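Home | Art and Design | Installations | Index A–Z

Priltdale Fog Hall

The Priltdale Fog Hall is a walk-through art installation by Hertta Tikkanen and Hae-won Woo. It fills a former tram shed in Priltdale with cold fog and slow-moving coloured light. Visitors enter in small groups and cross the hall along a raised path.

Background

Tikkanen trained as a stage lighting designer and had worked with fog on theatre sets. Woo, a sculptor, joined her after the two shared a studio at Votis, an arts centre on the edge of the town. Their first joint piece, Moon, used a single lamp behind a wall of mist and was shown there for one winter. The Fog Hall grew out of it.

Design

The hall covers 3000 square feet and is divided by hanging cloth into two chambers. Fog is made from filtered water pushed through fine nozzles in the floor, so it has no smell and leaves little behind on clothing. The lamps sit above the cloth and change colour over three minutes — slowly enough that many visitors miss the shift. 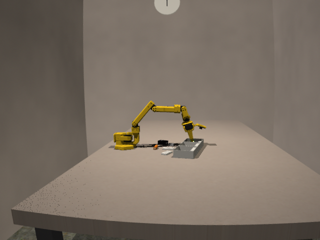
Yellow robotic arm reaching down to a grey bin. Computer rendering.

Sound was added later by Canan Tokgöz, who recorded rain gutters and drains in the streets near the shed. The recordings play from beneath the path at low volume.

Opening and reception

The hall opened on 02/09/2019 under the management of Dudetti, a small exhibitions company. Early reviews praised the first chamber and found the second too dark. The lighting there was raised in the same month. Queues were long at weekends, and timed tickets were brought in.

Access

The path is level and wide enough for wheelchairs. Handrails run along both sides. People with asthma are advised to speak to staff before going in.

Comments

Da-eun Oh: Went with my sister and we lost each other twice. The gutter sounds were my favourite part.

Min-kyu Maeng: Does anyone know if Moon is ever going to be shown again? I only saw the poster.

Da-eun Oh: I asked at the desk and they didn't know.

Contact the editors | Copyright and reuse | Back to top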